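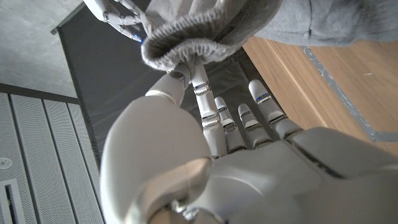 Tecido cinzento acima de uma superfície de madeira.

Panos de cozinha e de oficina: como lavar, guardar e saber quando deitar fora

Um pano sujo espalha gordura em vez de a tirar. Na maior parte das casas basta separar os panos por uso e lavá-los com regularidade.

Separar por uso
Louça, bancada e chão devem ter panos diferentes, de preferência de cores diferentes. Os da oficina ficam sempre à parte, mesmo depois de lavados. Uma caixa com tampa debaixo do lava-loiça serve para os usados — desde que não fiquem lá húmidos de um dia para o outro.

Lavagem
Os panos de algodão aguentam 60 graus. Use metade do detergente habitual e não ponha amaciador, que deixa uma película e faz o tecido absorver menos. As microfibras lavam-se a 40 graus, sem lixívia e longe das toalhas felpudas, que largam cotão.

Para gordura entranhada, deixe de molho em água quente com duas colheres de sopa de carbonato de sódio durante 3 horas. Enxague bem antes de meter na máquina. Se o cheiro a azedo continuar, repita o molho e seque ao sol.

Panos com óleo ou verniz
Os panos com óleo de linhaça podem aquecer e pegar fogo sozinhos quando ficam amarrotados. Estenda-os ao ar livre, abertos e numa só camada, até ficarem rijos. Não os lave na máquina da roupa nem os seque no secador. Os que têm diluente guardam-se numa lata metálica fechada até irem para o ecocentro.

Quantos ter
Para uma família de quatro pessoas, uns 12 panos de louça chegam para a semana. Na oficina, camisolas velhas de algodão cortadas em quadrados de 37 cm fazem o mesmo serviço que os panos comprados. Retire primeiro botões e fechos, que riscam a madeira envernizada.

Quando deitar fora
Um pano que já não absorve, que larga fios ou que mantém o cheiro depois de duas lavagens passa para o chão ou para a oficina. Os rasgados ainda servem para limpar pincéis.

Ver também: Tirar manchas de ferrugem da roupa; Limpar o filtro da máquina de lavar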